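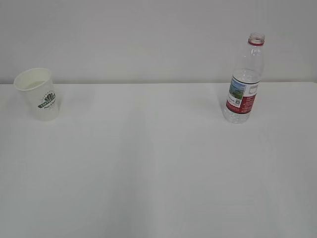
Subject: Re: cups and bottles in the Stidley room
Date: July 31, 2018

On the drinks question, I'd like to settle it before the next order goes in. The earlier message is quoted below for anyone who joined the list this month.

> We are down to 4 sleeves of paper cups. Callard can send more
> with the next delivery, 25 cups to a sleeve. The other option
> is to drop cups and put out bottled water only. People leave
> both on the tables, so it makes no difference to cleanup.
> Please say which you want.

I would keep both. Paper cups are fine for coffee at the break, but they tip easily and I don't want them next to anyone's papers during the long session. A bottle with the cap on can stay on the table all afternoon.

It does make a difference to cleanup. Cups go in the trash, because the hauler won't take them with paper. Empty bottles go in the blue bin by the door with the caps back on. Pour anything left over into the sink first. Last month a bag leaked all the way down the hall.

For the order, I suggest 8 sleeves of cups and 7 cases of water. Plain clear bottles are fine. Marquez had the lower price on water in July, and Virketti only delivers to the loading dock, so I would go with Marquez again.

The white tables need a wipe at the end of the day too. Coffee rings come off with dish soap and a damp cloth. Please don't use the scouring pads.

If you want a different count, reply to the list before the order is placed.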